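Starnlow Home Chores Working Group
Minutes, June 2026

Present: Subbarao Ramasamy (chair), Bhavana Achari (minutes), four members, one dog under the table

1. Minutes of the last meeting
Approved, once the phrase "towel incident" had been changed to "towel trial."

2. Laundry
The Plimo folder has now been given 248 shirts. It folded 95 of them to a standard that Subbarao called "fine for a drawer you don't open." The rest came out as what the log lists under "other." Members asked whether socks had been attempted. They had not, and there was no appetite to start.

3. Putting away groceries
Bhavana reported on fruit sorting. The tray work is still done with hand-held grippers, a person's arm behind each one, and she would like members to stop telling their relatives that the robot does it. Citrus is going well. Small glossy things are the trouble, as they like to turn over at the moment of pickup. Subbarao asked how long a tray takes. Bhavana said longer than it takes a child, but with less eating.

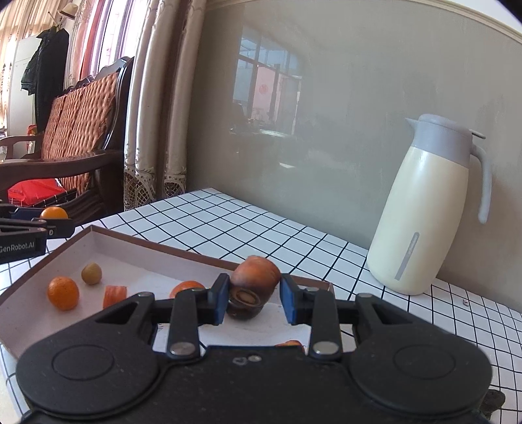

4. Shop floor
Musholm has some 485 recordings of shelf restocking and is willing to share them if we stop calling their aisle "the easy one." Agreed. The machine can now face up cans without supervision. It can't yet tell a dented can from a good one, a skill Subbarao pointed out he has never seen in our own stockroom either.

5. Budget
Sabbagh quoted $799 for replacement fingertip pads. One member wondered what a pair of kitchen tongs costs. The question was ruled out of order and then discussed for ten minutes. Purchase approved, four to two.

6. Can it do the dishes yet?
No. Carried over to September, as in previous minutes.

7. Any other business
The sign on the lab door saying "Chores Solved Here" is to come down, or at least get a question mark. Bhavana to find a marker.

Actions
Subbarao: reply to Musholm, politely.
Bhavana: order pads; marker.
All: wash your own mugs.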